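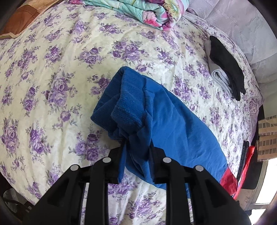

January is when I go through the sweaters, and this year I finally have opinions about it. I grew up in a house where knitwear went into a bin bag in spring and came out in fall smelling like the basement, with a hole or two that we all pretended was a thread that had caught on something. So when I moved to Livholm and the apartment came with one closet (one! for two people!) I had to learn how to look after wool and fleece properly. Most of it happens on the bed, to be fair, with everything dumped on the floral bedspread where I can get at it. A royal-blue one bunched up and twisted like that tells you nothing about its shape, so the first job is always to get the thing flat and look at the cuffs and the hem. Ribbing is where the trouble starts. It stretches, it folds over on itself, it goes fuzzy, and it is the first place a sweater looks tired.

A few of you wrote in after the last newsletter to ask how I decide what stays, so I'm going to go through it, in no great order.

Pilling first. I used to think pills meant a cheap sweater, and I threw out a gray cardigan on that basis that I still think about. Soft yarn pills. Good soft yarn pills too, mostly in the first winter, under the arms and wherever your bag rubs. I have a little battery shaver and I've also got one of those combs with the fine metal mesh, and I like the comb better for anything thin. Pull the fabric snug over the back of your hand, go in one direction, light as you can. If you're bearing down, stop! I put a hole in the elbow of a perfectly nice green crewneck by being impatient while a show was on, and the show wasn't even good.

Fleece is a different animal. Don't shave it. You'll take off the very fluff you paid for. What flattens fleece is mostly heat and too much detergent, so I wash mine inside out, on cold, with half the soap I think it needs, and no fabric softener at all. Then it hangs over the rack. If it has gone a bit matted I use a soft brush while it's still damp, the kind you'd use on a patient dog, and that brings a surprising amount of it back.

Now washing wool, which people are scared of and I was too. My teacher on this was Tõnu Mockus, who ran the mending table at Kütt for years and has handled more wet sweaters than anyone I know. His rule is that wool doesn't mind water and it doesn't mind soap, what it minds is being shoved around. So: a basin, lukewarm water, a small squirt of wool wash, push the sweater under and walk away. I set a timer for 40 minutes because otherwise I'll forget it until bedtime. Rinse in water the same temperature as the wash. Don't wring it. Lift it out with both hands underneath (a wet sweater weighs a ton and the sleeves will try to reach the floor), lay it on a big towel, roll the towel up and kneel on it. I love the kneeling part. Then open it out on a dry towel, pat it into shape, and nudge the ribbing together with your fingertips so the cuffs dry narrow.

That last bit is also the cure for most saggy cuffs, by the way. You don't have to wash the whole sweater. Dip the cuff in warm water, squeeze it in a towel, scrunch it smaller than you want it and leave it alone overnight. On cotton it lasts a week or so. On wool it can last the season.

Moths! I have had them once and I never want to talk about it, but I will. If you find a hole that you can't explain, take everything out of that drawer, vacuum the corners, and put the wool pieces in sealed bags in the freezer. I leave mine in for 2 weeks, which may be overdoing it, and my freezer is small, so for those weeks we eat a lot of pasta. Cedar smells lovely and I keep some in the closet, but I don't count on it. Clean clothes are the real defense. Moths like a sweater with a bit of soup on it.

Folding, which gets me the most mail. I don't hang knits, ever, because of those little shoulder bumps. Sleeves in across the back, sides to the middle, then in thirds, and I stand them up in the drawer so I can see all of them. The chunky ones go on the shelf in a stack of four at most. If the stack gets taller than that I only wear the top two and then complain that I have nothing warm.

As for what stays: if I wore it last winter, it stays. If I didn't, I put it on and go make coffee in it. By the time the coffee's ready I know. The itchy ones go, and so do the ones I keep tugging down at the back. Anything with a small hole goes in the mending basket, and if it's still in there next January I hand it to somebody who will mend it.

Speaking of which, the winter swap at Favarent is on again. Bring up to five clean, dry knits, mended if you can manage it, and take home as many as you bring. Kids' sizes are always short, so if yours have outgrown theirs, please, please dig them out. There'll be a darning corner at the back with spare needles and a box of leftover yarn in every color but the one you need. Doors at 10 a.m., tea all morning, and I'll be the one kneeling on a towel.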